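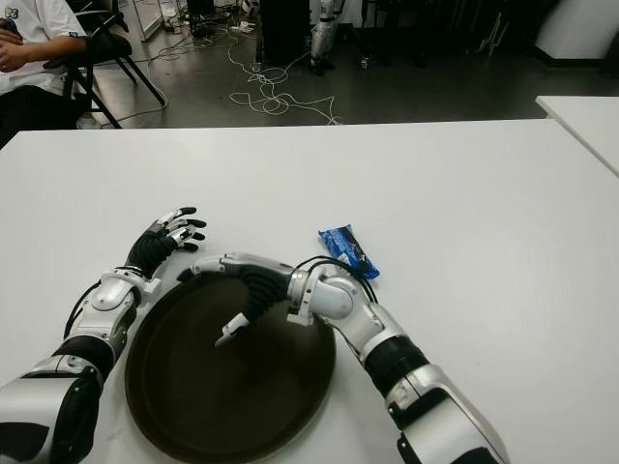 Tenance Books
Final File Inspection: Interior and Cover
Checklist with comments

Title: The Road to Prarinel
Author: Gizella Hegedűs
Checked by: Miyuki Hirose
Date: Feb 21, 2020
Stage: second check, print files
Format: paperback, sewn, black interior, four-color cover

Marks used: OK = passed. FIX = must be corrected before files go out. QUERY = needs an answer from the person named. N/A = does not apply.

Comments are written against the PDF, not the typescript. Page numbers are printed page numbers unless a comment says PDF page.

1. Page count and order

1.1 Page count matches the printer's quote. OK
Last numbered page is 382. Two blanks follow, unnumbered, for a total of 384. Quote is for 384.

1.2 All pages present and in order. OK
Checked one by one on paper. The first set of files had a page of chapter 6 twice. It is gone.

1.3 Odd numbers on right-hand pages throughout. OK

1.4 Blanks are intentional. QUERY (design)
There is a blank left-hand page before each of the three parts, and also one before chapter 11, which does not open a part. If chapter 11 is supposed to start on a right-hand page, so should the other chapters. If we close it up, everything after it moves and the index has to be done again, so I would leave it. Please confirm in writing.

2. Front matter

2.1 Half title, title page and cover agree on title and author name. FIX
The double acute on the last letter but one of Hegedűs is correct on the cover and title page. On the half title it has been set as an umlaut. Same error in the running heads of part two only. Someone has typed over the master page.

2.2 Copyright page complete. FIX
Year and rights line are fine. The ISBN for the paperback is correct. The ebook ISBN is the one we assigned to another book in October. Replace it from the register and do not copy it from an old email.

2.3 Permissions lines match the signed letters. OK
Read against the letters in the folder. One rights holder asked for a period after the name and now has it.

2.4 Contents page numbers. FIX
All chapter openings checked against the contents. Chapter 4 is listed as starting on page 74 and starts on page 75. The rest are right.

2.5 Dedication and epigraph. OK
Author has asked that the epigraph not be italic. It is not.

3. Text pages

3.1 Running heads. FIX
See 2.1. Also, the running head on page 239 still carries the old chapter title. It was changed at first proof everywhere else. Remove the running head from the part title pages too.

3.2 Folios present, none on blanks or part titles. OK

3.3 First and last lines of each page. FIX
A paragraph's last word sits alone at the top of page 118. Take back a line on 117 if it can be done without squeezing. There are two more like it in chapter 9, but those lines are nearly full and can stay.

3.4 Facing pages end on the same line. OK
Some spreads run a line short to avoid worse trouble. Both sides match in each case.

3.5 Word breaks. FIX
No more than two hyphens in a row anywhere that I found. Place names have been broken in odd spots, mostly where the software used English rules on Hungarian words. Prarinel should not be broken at all. It is broken on pages 31 and 160. List of the others is on the marked set.

3.6 Accented characters. FIX
I searched for every ő and ű and then read for them, since a search will not find the ones that are wrong. In the letters section the italic font is missing both characters and a different font has been dropped in. The letter shapes are visibly heavier. Use the italic that the rest of the book uses, full version, and embed it.

3.7 Corrections from first proof carried in. FIX
Compared with Fodor's marked set. All but one made. On page 201 "the ferry had left" was to become "the ferry left" and the line is unchanged. On page 92 the correction was made and a space was lost after the comma.

3.8 Author's late changes. QUERY (Fodor)
The author sent a short list after first proof. Most are in. The request to change the brother's age in chapter 2 has not been done, and if it is done the age in chapter 13 will be wrong. Please settle with her which number is meant and then change both or neither.

3.9 House style. OK
Serial comma used throughout, numbers spelled out to one hundred, dates in the letters left the way the letter writers wrote them.

4. Illustrations and captions

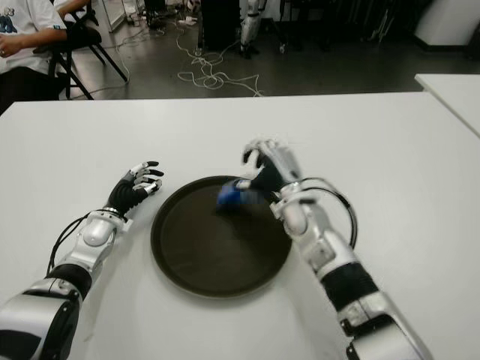
Round tray on the white table.

4.1 Every picture in the list is placed. OK
List and pages agree. The map is on the page facing the opening of chapter 1.

4.2 Resolution high enough at printed size. FIX
The street view in chapter 7 was enlarged at layout and is now too coarse. Either set it back to the width it had or ask the author for a better scan. She said she has the print at home.

4.3 All interior pictures are grayscale. FIX
The map is still in color in the file. It looks gray on the office printer, so check it in the PDF and not on paper.

4.4 Captions are with the right pictures. OK
Two were reversed at first proof. They have been put back.

4.5 Credits given where owed. OK

4.6 Map spellings match the text. QUERY (author)
The map gives the river without its accent and the text gives it with one. I assume the text is right.

5. Notes and index

5.1 Note numbers run in order and each has a note. FIX
There are 55 notes. The text has two number 38s, and the second should be 39. The notes themselves are numbered correctly, so only the number in the text needs changing.

5.2 Web addresses in notes. OK
No live links in the print file. No hyphens added at line ends.

5.3 Index entries, spot check. FIX
I looked up the first entry under each letter and all entries for family members. Everything that falls in chapter 10 is one page too low. Colgate indexed from the set before the duplicate page came out and has the dates to show it, so no complaint there. Colgate will correct the chapter 10 entries on Monday. Please do not adjust them here in the meantime, or we will have two versions.

5.4 Index alphabetized the same way throughout. OK
Letter by letter. Accented letters are filed with the plain ones, and a line at the head of the index says so.

6. Cover

6.1 Spine width matches page count and paper. FIX
The spine was worked out on the earlier paper. We have since moved to the slightly thicker cream. Get the new width from the printer, put it in the file name, and throw out the old template.

6.2 Spine type reads top to bottom and is centered. OK, to be looked at again after 6.1

6.3 Bleed on all outside edges. OK

6.4 Barcode. OK
Black on a white box, number matches the paperback ISBN. Scanned from a printout at full size and it read the first time.

6.5 Price. OK
Same on the cover and on the data sheet.

6.6 Back cover copy read by someone who has not seen it before. FIX
Read by the new assistant. She found "it's" for "its" in the second paragraph. The quote in the last paragraph is shorter than the version the reviewer approved. Put the missing words back or show the cut with points.

6.7 Small type not made of four colors. FIX
The line under the author photo is. Make it plain black.

7. Files

7.1 Fonts embedded. FIX
All but the substitute in 3.6. Will clear when that one is replaced.

7.2 Trim size the same in every file. OK

7.3 No comments, layers or hidden text left in the PDF. FIX
Two sticky notes remain, PDF pages 14 and 15. They do not print, but the printer's system will stop on them.

7.4 File names follow the printer's form. QUERY (production)
The word "final" is in both names. They asked us to use the ISBN and a version number and nothing else. These should be version 3.

7.5 Old versions moved out of the job folder. FIX
Three interiors in there this morning.

8. Result

Interior: not passed. Return to design with the marked set.
Cover: not passed. Hold until the spine width is in.

Third check is limited to the FIX items, the pages on either side of each one, the contents page and the whole index. If the blank before chapter 11 is removed, it becomes a full check again and I will need two days.

Notes for the next person using this form

Item 3.6 should be its own section for any book with names in another language. I had to write the list on a separate sheet.

Item 5.3 says "spot check." For a book this length that found the problem, but only because I happened to look up the aunt. I would like it changed to one entry from every chapter.

Print the pages single-sided for sections 1 and 3. Checking facing pages on screen is fine if the viewer is set to show the first page alone. Otherwise the pairs are wrong and item 3.4 means nothing.

Marked set is in the tray by the window, blue clip. Please sign the front sheet when you take it.

M. Hirose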